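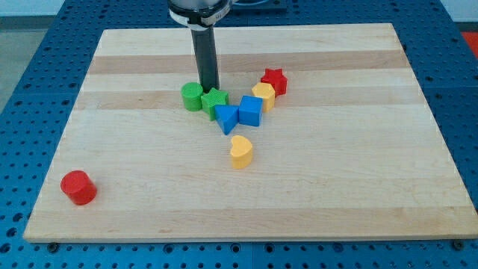
Oltonwood Community Kitchen: Progress Report to the Bajpai Fund

Dear Mei-kuen and everyone at the Fund,

Thank you for your patience while I pulled this together. December is always a scramble for us, and I kept wanting to wait until the last of the sign-in sheets had come over from Inddale. They have now, so let me tell you how the second half of the grant period went.

Cooking classes

We served 223 people through the evening classes, counting each person once however many times they came back (and many of them did come back, which pleases me more than the total does). The five-week beginners' course ran in both towns. Pin-yu Pan taught the Oltonwood group and moved the start time to 6:30 after the first week, when half the class came in straight from work with their coats still on. Attendance settled down nicely after that.

The knife skills evening is still the one people ask for by name. Tane Costigan has stretched it to two sessions, with onions and root vegetables in the first and herbs, squash and a whole chicken in the second. I sat in on the chicken and learned a thing or two myself, after years of making a mess of the thighs.

Inddale

I have to be plain with you that Inddale got off to a slow start. The church hall oven failed its inspection, and we lost nine class evenings while we looked for another place to cook. Ching-wen Lau finally talked the high school into letting us use its home economics room, and we have been there ever since. It's a bright room with good sinks, though storage is tight and we carry the dry goods back and forth in Ching-wen's car. Some of the missed evenings will be made up in the spring.

Budget

Groceries ran over, mostly on cooking oil and eggs. We covered the difference from the equipment line, where we had spent less than planned thanks to a very kind donation of stockpots from the Wonovwood Grange. Chia-jung Poon has the full ledger and will send it to you separately with the receipts. The rent line came in as agreed.

Looking ahead

We have 30 names on the waiting list for the next beginners' course, nearly all of them in Oltonwood, so we would like to add a Saturday morning group there – Pin-yu is willing if we can find her an assistant. We would also like to translate the recipe booklet into Spanish before the spring session opens. Neither would need new money this year, but the booklet would mean moving a little out of printing, and I'd be glad of your okay before we do that.

With warm thanks from all of us at the kitchen.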